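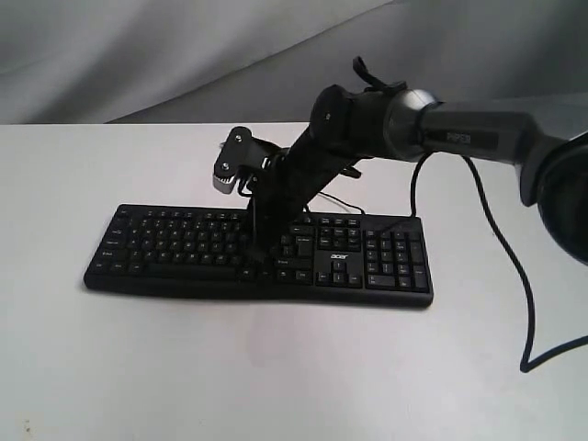
Combien de temps faut-il pour qu'un bras robotisé tape correctement un mot de passe ? Avec le kit que j'ai essayé, une vingtaine de secondes, à condition d'avoir bien fait l'étalonnage avant.

Le kit s'appelle Hutness. Il est vendu par Nustico, une petite société qui loue aussi du matériel de test aux ateliers de reconditionnement. Il comprend le logiciel, une licence d'un an et deux demi-journées d'assistance à distance. Le bras n'est pas fourni. J'utilise un PiPER, qui fait partie des modèles reconnus à l'installation, et je n'ai rien eu à configurer de ce côté.

Je voulais savoir si on pouvait confier à une machine le contrôle des claviers d'occasion. Chez nous, à l'atelier, on les teste à la main : on ouvre un éditeur de texte, on appuie sur chaque touche, on coche une feuille. C'est long et on se trompe en fin de journée. J'ai donc payé les 952 euros du kit sur mon propre budget, sans remise et sans accord avec Nustico.

L'installation prend une matinée. Le logiciel tourne sous Linux, la documentation est en anglais, avec une traduction française incomplète. Il faut déclarer la position du plan de travail, puis celle du clavier, en amenant la pince au-dessus de quatre touches de référence. J'ai raté cette étape deux fois. La première fois, j'avais confondu le coin du bloc principal et celui du pavé numérique. La seconde, le clavier avait glissé entre deux mesures et je ne m'en étais pas rendu compte. Deux bandes antidérapantes sous le châssis suffisent à régler ce problème.

Une fois l'étalonnage enregistré, on choisit une disposition et on lance une séquence. Le mode lent est bien pour commencer, on voit où va la pince et on a le temps d'arrêter. Le mode rapide est plus nerveux et je ne le conseille pas pour des touches plates ou serrées.
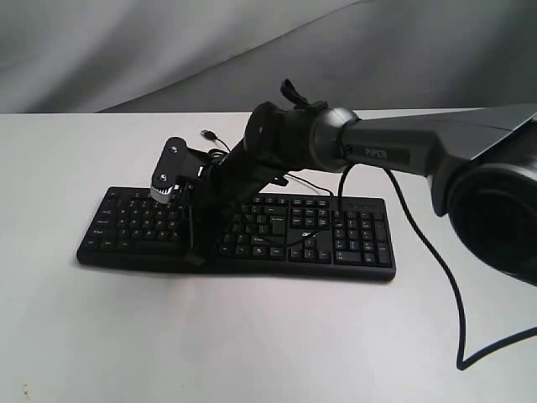

Le PiPER au-dessus du bloc principal, côté gauche.

Pour la précision, j'ai fait une série de 222 appuis en mode lent, répartis sur tout le clavier. Les lettres passent bien. Les erreurs se concentrent sur la rangée des touches de fonction, où la pince est large par rapport à la touche et accroche parfois la voisine. Nustico vend un embout fin en option, je ne l'ai pas pris. Amna Mohmand, du support, m'a répondu dans l'après-midi et m'a proposé de réduire la hauteur d'approche dans les réglages avancés. Il y a eu moins de doubles appuis ensuite, mais il en reste.

Le rapport de test est clair : une ligne par touche, avec le code reçu et le délai. On peut l'exporter en CSV. En revanche, il n'y a aucune mesure de la force, donc une touche dure qui finit par répondre est notée comme bonne. Pour du reconditionnement, c'est une vraie lacune – un clavier peut répondre partout et rester pénible à utiliser.

J'ai regardé aussi l'offre d'Etisero, qui vend un banc fermé avec des poussoirs fixes. C'est plus rapide, mais il faut une plaque par modèle de clavier, et nous en recevons de toutes les marques. Dolores Fitzsimmons, qui travaille à l'atelier de Mansilla, s'en sert pour des lots homogènes et en est contente. Pour nous, ça ne convient pas.

Je garde le kit jusqu'à la fin de la licence, en août. Il tourne pendant que je fais autre chose, et c'est surtout ce que je lui demande. Si vous n'avez pas déjà un bras, le calcul est différent et je ne suis pas sûr qu'il soit bon pour un petit atelier.

La prochaine fois, j'essaierai avec des claviers de portables, encore montés sur leur coque. Le support m'a prévenu que l'étalonnage serait plus délicat à cause de l'écran, qui gêne le passage du bras. Je mettrai les réglages ici quand j'en aurai qui fonctionnent.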